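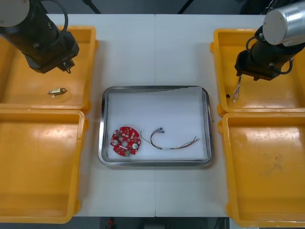
Page last changed: Tue 16 August

Progress report to the fund: Filstead workshop, gates and railings line

The grant paid for new welding bays at Filstead and for moving the railings work out of the old shed at Leltham. Both bays are in use. The move took longer than planned, as the three-phase supply at Filstead had to be upgraded before the larger welder could be connected. The electrical work was charged to the building budget and not to the grant.

Output since the last report is 346 running feet of stair and balcony railing, nearly all in grade 304. Orders for sites near the water at Staltthorpe are being made in 316 at the customer's request. We also finished 30 gates, most of them single leaf. Two double driveway gates are still waiting for hinges. The supplier sent the wrong pin size and the replacements have been ordered.

Polishing remains the slow step. A welded panel can sit up to 2 days before a polisher is free. We moved one worker over from cutting, and that has helped on the flat panels. Curved handrail still has to be finished by hand and we see no quick way around it.

Window grills are behind target. The plan called for 108 and we will not reach that in this period. The Haugen order was changed from square bar to round bar after cutting had begun, and the cut square bar went back into stock for use on smaller grills. The customer has accepted a later delivery and agreed to pay for the new material.

Spending is within the approved amount on tools and fittings. Sheet and tube cost more than budgeted. We request permission to move the unspent part of the training line to materials. A revised table is attached to the claim form.

Work for the next period: finish the Haugen grills, hang the double gates, clear the last racks from Leltham and hand back the keys. The final report is due in December.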